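Trackside Enclosures Working Group
Minutes of the February meeting, Hunotel site office, 10.00

1. Minutes of the last meeting
Agreed with one correction. Under item 4, the gland plate thickness should read 2 mm.

2. Matters arising
Mangubat has returned the door seal samples from the salt mist test. The report is in draft and will be circulated before the next meeting. The question of earth stud position on the rear frame is closed; the stud stays at the lower left, with a second fixing point on the plinth.

3. Location cabinets, Trornesard branch
The revised layout was tabled. Each cabinet will have a split mounting plate, with signalling power on the upper half and telecoms on the lower. Cable entry is from below only. Rorno asked for side entry at the station end, where the trough route runs high against the platform wall. Not agreed. The trough will be dropped with a ramped section and the standard base kept.
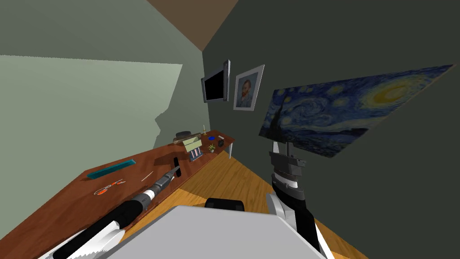
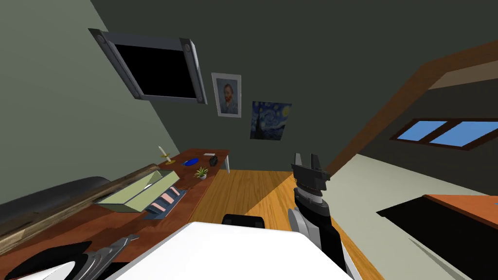 Heat rise was discussed at length. The calculation for the platform-end cabinet was done without solar gain, and the operator's engineer would not accept it on that basis. A cabinet standing in shade for part of the day does not warm evenly: sunlight can fall on one patch of a surface with a ragged shadow along its lower edge, as on the pale green wall behind the desk, and a single figure for the whole face hides this. It was agreed to rerun the calculation with the door face and roof treated separately. A double-skinned roof will be priced as an option. Fans are to be avoided on maintenance grounds.

4. Locks and hinges
Hinges to be lift-off type, opening to at least 100 degrees, with a stay. The existing key pattern is retained. Rorno to confirm whether the stay can be fitted on the left-hand version without moving the document pocket.

5. Delivery
Mangubat quoted 30 working days from approval of drawings. The first 2 cabinets will go to Hunotel for trial wiring and the remainder direct to the Trornesard compound. Lifting eyes to be left fitted until the cabinets are on their bases.

6. Actions
Mangubat: issue salt mist report; price double-skinned roof.
Rorno: confirm door stay; reissue trough drawing with ramped section.
Hunotel: rerun heat rise calculation.

7. Any other business
Spare filler panels to be ordered with the main batch.

The meeting closed at 11.45.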